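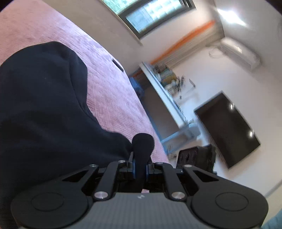 The guest room at Fosby, with a large black fabric heap, perhaps clothing or a bag, on the bed.

Having walked round the works at Plerkorach in August and come home with nothing but a sore heel, I expected little of the open day at Fosby. It is a training house for people who are going to clean holiday lets, and it lies 12 miles beyond Zavdale on a bus that takes its time.

The room we were shown is done up as a let between guests. Pink bedspread, white walls with an orange stripe, air conditioner up near the ceiling, and a white desk so crowded that I felt quite at home. Under the desk is something pale blue for storage. I would have tackled the desk first, which is apparently why I am not in the trade.

Preben Blöndal, our guide, starts with whatever is on the bed. He gave a talk on left-behind clothes that lasted 17 minutes and I am sorry to report that I took notes. Thick black things are folded big, never small, and laid where the owner will see them from the door. Sleeves go inside. Phones and remotes stay where they are until the bed is clear, and then they go on the desk, if you can find it.

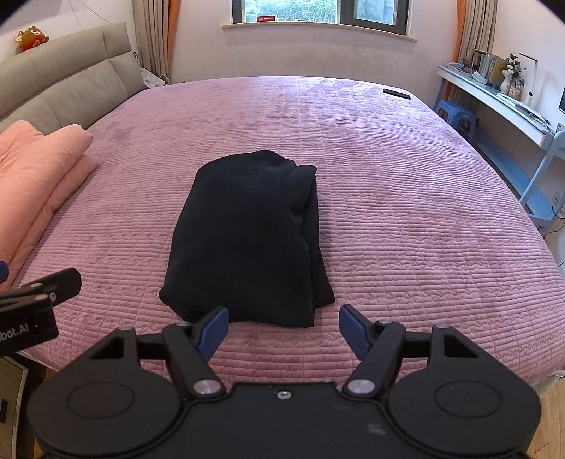 Black garment, folded, on the quilted bedspread.

I was rather taken with the bedspread, which is stitched in close ridges with wavy, leafy bands between. Polat, the firm behind the house, wants 4,000 for the full course. For that you also get bathrooms.

Tea was in the corridor and the biscuits had gone by the time our group reached it – the earlier party looked shifty. The last bus back to Zavdale leaves before the bathroom talk finishes, so choose one or the other. I chose the bus.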